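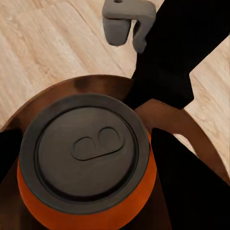 Pale wood with the grain running on the diagonal

Looking After a Light Wood Table

Light wood shows everything: tea rings, pen marks, the gray patch where wrists rest. Most of it comes off with very little.

Everyday cleaning
Wipe with a cloth wrung out in warm water and a drop of dish soap. Go with the grain. Dry with a second cloth straight away.

White rings
Lay a clean cotton cloth over the ring and press with a warm iron, no steam, for a few seconds. Lift and look. Repeat until it fades.

Dark marks
These have gone into the wood. Sand lightly with 132 grit if you can get it, 120 if not, then oil the spot.

Oiling
We use Lomus table oil, but any food-safe oil sold for wood is fine. Put on 2 thin coats and leave each one 60 minutes before wiping off the extra. Spread the used rags flat outdoors to dry. Oily rags in a heap can catch fire.

Small cracks
Hairline cracks open up in winter when the heating is on. Leave them until June and see if they close. Fill only the ones that stay open, with wax in a shade slightly darker than the table.

Do not use vinegar on an oiled top. It dulls the finish.

Last updated 20/03/2020
More from Kukiritz Home Tips: Chair Legs, Cutting Boards, Sticky Drawers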